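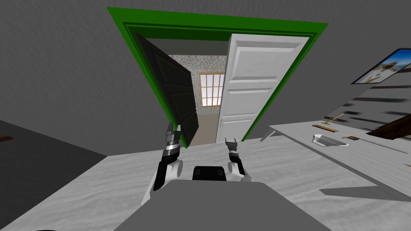 Ingeborg Nägeli asked us after our first trial talk why the robot had not simply stopped when its base leaned over, and most of this report is an answer to her. At the time we had said the planner was at fault. That was wrong, and it took us most of February to find out why.

1. Background

The project was to get a two-armed mobile robot through a doorway in simulation. The doorway has a green frame and two doors, one dark and one white, and the robot has to deal with both before driving through to the next room. We used the Costache room set, which our department already had, and wrote our own controller on top of it. Fengying Xia wrote the arm control and I wrote the base control and the logging. The controller is called Alden in our code and I will use that name here.

We ran Alden in batches overnight and looked at the results the next morning. A run counted as a success if the base crossed the threshold within the time limit.

2. The fault

In 16 of 737 runs the robot's pose went wrong close to the doorway. The recorded tilt of the base went up steeply over a few time steps and stayed there. The view from the robot tilted with it, so the floor line ran diagonally, but the arm controller carried on as if the base was level. It kept sending targets for the grippers as normal. In most of these runs the grippers ended up short of the threshold and the run timed out.

The worrying part was that Alden had a tilt check. If the base leaned more than 5 degrees, both arms should have frozen and the wheels should have been locked. In none of the 16 runs did the check fire. On a real machine this would be a safety matter, as the arms would be moving on a base that was going over.

3. What we tried first

We first blamed the planner. Both arms reach forward at the same time, and we thought the combined weight out in front was pulling the base over. Fengying slowed the arms to half speed and we ran the batch again. The fault still came up. We then held one arm back near the body until the other had finished, and it still came up.

After that I suspected contact with the doors. The left gripper works very near the lower edge of the dark door, and if the hand caught under the panel it could lift that side of the robot. I added contact logging to both grippers. Some of the faulty runs did show contact with the dark door but others showed none at all, so contact could not be the whole cause. We lost two weeks on this. I should have looked at the base log sooner, but I had written it myself and assumed it was fine.

4. Cause

There were two separate mistakes.

The first was at the start of each run. The base was placed at a random position in front of the doorway, and the placing code did not check its height against the floor. In a few positions the base began very slightly inside the floor. The physics engine pushed it out again once the wheels turned under load, and it came out on one side first. This is what tipped it.

The second was in the tilt check. The check read its angle from the base log, and the base log was filled from the wheel odometry, which works in two dimensions and gives a tilt of zero whatever happens. The true tilt was in a different message that only the viewer used. So the check was comparing zero with five on every time step — it could never have fired in any run, faulty or not. We had tested it by typing a false angle straight into the function, which passed, and we never tested it with the robot leaning.

5. Changes made

The base is now placed slightly above the floor and left to settle for 30 time steps before the arms are switched on. If it is not level after that, the run is thrown out and marked as a bad start.

The tilt check now reads the true pose. It also stops the robot if the pose message is late, which the old one did not do. Fengying added a ramp to the test set so that the check is tried on a base that really is leaning, and this test runs before every batch.

We repeated the full batch with the same starting positions. The steep tilt did not come back. A few runs were marked as bad starts and we have kept those logs in the Wosteck folder with the old ones.

6. What is still open

The stop itself is crude. Freezing both arms at full reach leaves the weight out in front, and on hardware it might be better to draw them in slowly. Fengying thinks the arms should come in first and the wheels lock second. I think the wheels should lock first, and we have not settled it. Ingeborg suggested trying both on the ramp, which we did not have time for.

We also have not looked at what happens if a gripper is holding a door when the stop comes.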